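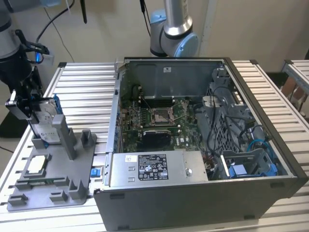

A desktop tower open on the bench, with its processor and hard drive out beside it.

Chinyere Okonkwo has a soft spot for old office computers, the heavy ones most of us shove under a desk and forget. She has taken apart 581 of them at Usia, the repair and reuse shop in Odatstead, and she still talks about each one as if it had just come in the door.

"I always lay them down first," she told me over a very large mug of tea. "You get the side panel off and it's all there looking up at you, and you think, well, hello!"

The processor is her favorite part, and the one she fusses over most. "It's such a little square of a thing, and people want to pinch it like a cookie. Hold it by the edges, please!" Drives go to a separate shelf to be wiped (she is strict about that), and memory gets sorted by type into old candy tins.

I asked if she ever gets tired of it. She laughed and said she'd taken 20 apart in November, and was already eyeing the next pile.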